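Comparing hand-held grippers on household fabric: workshop tips

Updated 1 October 2026

These notes apply to parallel-linkage hand grippers used in pairs, one per hand, for recording folding and sorting tasks at home. They assume the grippers have already been assembled and that the trigger travel has been set according to the supplier's sheet. Tools referred to are the Lollance two-finger gripper, the Graltum two-finger gripper and the Flindeo clip-on camera mount. Results were logged with the Andreadis controller, which records jaw opening and nothing else of interest for this purpose.

Choosing the test garments

Use at least three garments of different thickness. A cotton tea towel, a pair of track pants and a quilted jacket cover most of the range. A tea towel alone will flatter any gripper, as a single layer folds into the jaws under very little force.

Quilted garments should be tested last. The filling compresses under the pads and then recovers, so the jaw opening reported by the controller drifts for a short time after closing. Wait until the reading has settled before lifting. A grip judged on the first reading will usually be recorded as firmer than it is.

Empty the pockets. Close zippers to the same point before each trial, or leave them all open. A half-closed zipper changes the stiffness along one side of the garment and makes left and right results impossible to compare.

Work surface

A bed is a better surface than a bench for large garments. The mattress gives slightly, which allows the finger tips to get under an edge without the knuckles of the linkage striking the surface first. On a hard bench the same approach angle stalls the fingers against the laminate and the pads wear at the tip.

Pull the sheet tight and tuck it in on all sides. A loose sheet is the most common cause of a false grip: the fingers close on garment and sheet together, the controller reports a good hold, and the whole bed covering comes up. If this occurs, mark the trial as failed. Do not release and re-grip within the same trial.

Pads

Pads should be replaced in pairs. A new pad opposite a worn one pulls the fabric toward the new side and the fold goes off square. Ridged pads hold quilting well when the ridges run across the direction of pull. Smooth pads are adequate for cotton and poor on nylon shells.

Wipe pads with a damp cloth between garment types and let them dry fully. Do not use fabric softener sheets anywhere near the work area, as the residue transfers to the pads and reduces grip on every garment that follows. Methylated spirits will remove it, but shortens the life of softer rubber. 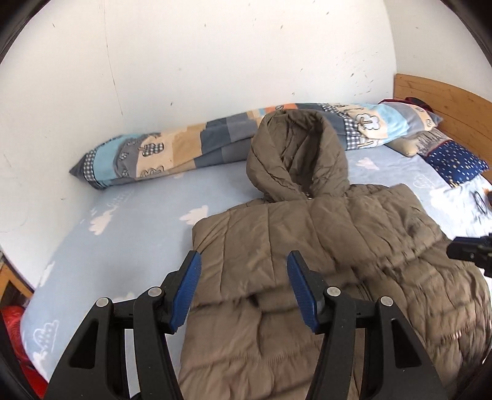 Grip position matters more than grip force on padded clothing. Take hold at a stitched seam wherever one can be reached. The seam is thinner than the panels either side, the pads close further, and the layers cannot slide over each other. When gripping mid-panel, the outer shell tends to come up on its own while the filling and lining stay behind.

For a fold with two grippers, close both before lifting either. Lift to the minimum height that clears the garment, carry across, and lower until the fabric rests on itself before opening. Opening early drops the edge and traps air in the panels. Hoods are best dealt with at the end, laid flat and turned in over the body.

Comparing the two grippers

The Lollance has the lighter trigger and is less tiring over a long run. Its jaws open wider, which helps with thick hems, but there is more side play at the finger tips. On the tea towel the play made no difference. On the jacket it allowed the fingers to cross slightly under load, and two of 8 lifts were lost.

The Graltum is stiffer throughout and lost none of its 8 lifts on the same jacket. It is heavier at the front, and the wrist drops unless the elbow is supported. The trigger return spring is strong enough to snap the jaws open if released carelessly, disturbing a finished fold. Ease the trigger out over its full travel.

For mixed laundry the Graltum is the better choice. For light cottons in volume, the Lollance.

Camera mount

The Flindeo mount should be angled so that both finger tips remain in view at full opening and at full close. Check both positions before tightening. If only the open position is checked, the tips may leave the view as they close, and the recording is of little use for judging contact.

Tighten the clamp by hand and then a quarter turn with the hex key. Further tightening distorts the ring. Tape the cable to the forearm with enough slack for a full bend of the wrist. Overhead light causes shadow between the fingers; a lamp to one side at mattress height corrects most of it.

Care and storage

Linkage pins should be checked for play after every 1,000 closures, or sooner if the jaws begin to close unevenly. One drop of light machine oil per pin is sufficient. Wipe off all excess and cycle the jaws on a rag before returning to clothing, as oil marks on nylon are difficult to shift.

Store with the jaws slightly open. Leaving them closed puts a permanent set in the pads, which then meet at the heel before the tip. Lint collects behind the pads and should be removed with a dry toothbrush. Compressed air pushes it further into the joints.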